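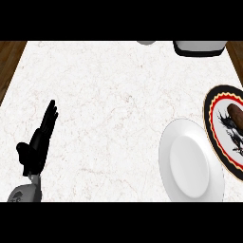

Tradov_Owner replied:
Sealing twice a year is more than a honed white marble top requires under ordinary household use. The original notice recommends it as a general rule, and I would ask the moderators to reconsider that wording before it is moved to the reference section. Our own practice has been to test in March and reseal only where the test shows a need.

Moderator, Surfaces Board:
The comment is noted. The wording in the notice was taken from the care sheet supplied with Fludik sealer, which gives six months as the interval for "surfaces in regular contact with food." The board has generally repeated manufacturer intervals without alteration. Members who follow a different schedule are welcome to record it in this thread, together with the finish of the stone and the product used.

quarryline:
Finish: honed. Product: Fludik, two coats at installation and one coat each year after that. The table is used for meals daily. There is one etch mark from a cut lemon, which no sealer would have prevented. I mention this because several threads on this board treat etching and staining as the same problem. A stain is material that has entered the stone. An etch is damage to the surface by acid. Sealer addresses the first and has no bearing on the second.

Watmont Tenant:
I support quarryline on this point. The building office at Watmont issued a leaflet to all units with stone tops, and it states that sealing "protects against vinegar, wine and citrus." Residents have relied on that sentence. I submitted a request for correction and was told the leaflet would be reviewed at the next printing. It has since been reprinted with the sentence unchanged.

harrow_lane:
May I ask what test is being referred to in the first reply? The notice does not describe one.

Tradov_Owner replied:
The water test. Place a spoonful of clean water on the stone in an area that sees regular use and leave it for 5 minutes. Wipe it away. If the stone underneath has darkened, water is being absorbed and sealer should be applied once the area is fully dry. If there is no change, leave the surface alone. Repeat at the center and near one edge, as wear is seldom even.

stonecare_dept:
I must register some disagreement. Our department maintains stone tables in shared dining rooms, and the water test as given above has not been reliable for us. Oil passes through a worn seal well before water does. By the time water darkens the stone, cooking oil may already have left marks that require a poultice. For shared or commercial use we keep to the six-month interval and do not test at all.

Tradov_Owner replied:
That is a fair position for a shared dining room. My objection concerned private households. Sealer applied over sound sealer does not absorb. It dries on top as a haze, and removing haze from a dark or honed surface is tedious work. I have seen more tables spoiled in appearance by excess product than by neglect.

stonecare_dept:
Haze results from failure to wipe off the excess within the time printed on the container. It is an error in application and should not be counted against the schedule.

quarryline:
Both statements can stand. The container allows ten minutes at most, and on a large top one person working alone will exceed that easily. I now divide the table into sections and complete each one before opening the next.

Moderator, Surfaces Board:
Members are reminded to state whether their remarks apply to household or shared use. A distinction between the two will be added to the notice.

harrow_lane:
Thank you. I carried out the water test this afternoon. Center: no change. Near the edge where plates are usually set down: slight darkening, which faded within the hour. Should the entire top be resealed, or only that area?

Watmont Tenant:
Only that area, in my opinion, with the product carried a little past it so that no line shows.

stonecare_dept:
The entire top. Partial sealing leaves a difference in sheen that becomes visible under low light – particularly on white stone with fine veining, where the eye has little else to settle on.

quarryline:
I have done it both ways on honed stone and could not see a difference afterward. On polished stone I would do the whole surface.

harrow_lane:
The top is polished. I will do the whole surface. One further question. Hughes quoted me $3,000 to grind and repolish a table with two etch marks. Is this usual?

Tradov_Owner replied:
It is high for two marks. A full regrind is rarely called for unless the surface is also scratched or uneven. Ask Hughes for a separate price for spot polishing, and ask whether the quotation includes collection and return of the table.

Moderator, Surfaces Board:
Questions of price belong in the Trades section. Please continue that part of the discussion there. Remarks on the revised wording may be left in this thread until the end of the month.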